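## 4. Commissioning the Pick Station

This section applies to the Coman bench arm as assembled in the Clereck shared workshop. Complete Section 3 (Mounting and Power) before proceeding. Members who have not been signed off by Relu Toma or Viorica Căpraru may assist but may not operate the controller.

### 4.1 Checks before power-on

1. Confirm that the emergency stop is pressed and latched.
2. Tighten the finger pad screws by hand. Do not use a powered driver.
3. Move the wrist by hand through its full travel. The cables must retain slack in every position.
4. Remove tools, spare fasteners, and test blocks from the enclosure.

**CAUTION:** Do not reach over the front ledge while the controller is energized. The arm holds position under power and may move without warning when a program is loaded.

### 4.2 Setting the approach height

1. Release the emergency stop and wait 30 seconds for the controller to finish its self-test.
2. Place one test block on the tabletop, clear of the walls and the black holder.
3. In Clistach, open **Teach > Approach** and set the speed limit to 3 percent.
4. Jog the arm until the gripper is directly over the block, with the fingers open.
5. Lower the gripper in single steps. Stop just above the block and select **Store**.

The stored position should leave the block under the fingers with the gripper still clear of the tabletop. The block may lie at an angle to the walls; wrist rotation is set separately in 4.3.

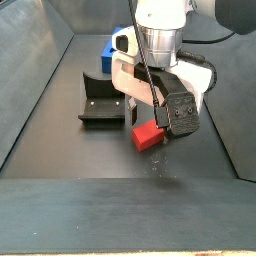 **Does the approach height have to be taught again after the finger pads are replaced?**

Every pad change requires a new approach height. Delete the stored value first, then repeat 4.2 from step 1. Enter the change in the Gosen logbook under the pad set number.

### 4.3 Setting wrist rotation

1. Select **Teach > Wrist** and rotate until the fingers are square to the long sides of the block.
2. Close the gripper at the lowest force setting.
3. If the block shifts or turns as the fingers close, open the gripper, correct the rotation, and repeat.
4. Store the value and raise the arm to the park position.

**NOTE:** A full close and open cycle takes roughly 990 milliseconds at the lowest force setting. A noticeably slower cycle usually indicates debris in the finger slides. Clean the slides as described in Section 7.

### 4.4 Trial run

Run the program TRIAL 2 with a single block. One member must remain at the emergency stop for the entire run. If the arm contacts the enclosure at any point, stop the run and leave the arm where it is until the position has been written in the logbook.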